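Ticket 992 - Tandano label printer drops off the network after lunch
Status: open, waiting on vendor
Product: Tandano desktop label printer, Plandia print server

Hi again, me with the printer. Sorry for the long post, but the last reply asked for "everything you've tried so far" and I took that literally!

Quick recap. The Tandano works fine all morning. Then somewhere past 1 p.m. it stops answering, the queue on the Plandia server fills up, and every job says "waiting for device." The light on the printer stays green the whole time, so it clearly thinks everything is wonderful. If I pull the power and plug it back in, the whole queue comes flying out at once (212 labels yesterday, all over the floor).

What I did first: new network cable, different port on the switch, reinstalled the driver. No change from any of it. I also turned off the sleep setting in the printer menu, and it still dropped the same afternoon.

Next I followed the Tulura help page and gave the printer a fixed address. That one felt promising. It lasted two whole days and I was ready to close this ticket - then it went quiet again at 1:40 p.m. with 15 jobs behind it.

You also wanted to know what kind of things we label, in case the stock was wrong. It's mostly small packaged stuff, plain white paper labels, the regular Jafri rolls. 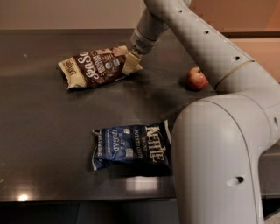
Snack bag on the dark gray tabletop, gripper pressing down on it.

I swapped in a fresh roll anyway and ran the sensor calibration from the front buttons. The test label printed straight and the gap was right, so I don't think it's a media problem. And a media problem would give me a red light, wouldn't it?

One thing I did notice today. When it's stuck, I can't ping the fixed address from my desk, but I get a reply from the server itself. So maybe something between the two switches? I don't have a login for the second switch, so that's as far as I can go on my own.

Firmware on the printer is version 3, and the update tool says there's nothing newer. I've saved the server log from noon to 2 p.m. and can upload it if you tell me where - the attachment button here keeps telling me the file is too big.

Leaving the printer plugged in and stuck for now, so please look at it before I lose patience and pull the cord again. Thanks!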